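Mend it or stop moaning about the price

Quick one, written on the 5 pm bus out of Jedonthorpe so forgive the spelling.

The council wants to shut the repair room at Miturstead library. Saving: 790 pounds a year. That's it. That's the whole sum. I've read the paper twice looking for a missing nought.

And the reason given is "low demand". Well. It opens one evening a month, the sign is behind the photocopier, and you have to book by ringing a number in Dillow that goes to voicemail. I'd call that low effort. In June they had 78 people through the door anyway. Toasters, zips, a pushchair wheel, jumpers by the bagful.

Clothes are the bit I care about. We've all got lazy. Me included. I threw out a good cardigan last winter over a hole you could cover with a 5p piece, then paid forty quid for a worse one. Daft. My gran would of darned it during the news.
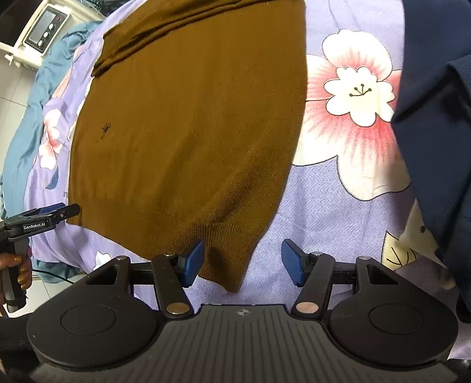 Tadeusz Kaczmarczyk taught me to darn in that room. Took one evening. Wool, blunt needle, something round to stretch it over (he uses a light bulb, I use an orange). My first go looked like a scab. Second was alright. Still wearing it.

People say it's a hobby for folk with time. Maybe. But a decent wool jumper in Lambrakis on the high street is 184 pounds now, I checked, and the cheap ones bobble before Christmas. Who exactly is it that can't afford to learn this? Not the ones shopping in Lambrakis.

Schools should do it too. An hour a term. Buttons, hems, a patch. Nobody needs a certficate.

So keep the room. Open it on two evenings, move the sign, answer the phone. If it's still empty after a year then fine, shut it, I'll bring the biscuits to the last one.

Comments to the library desk please, they're passing them on. My stop.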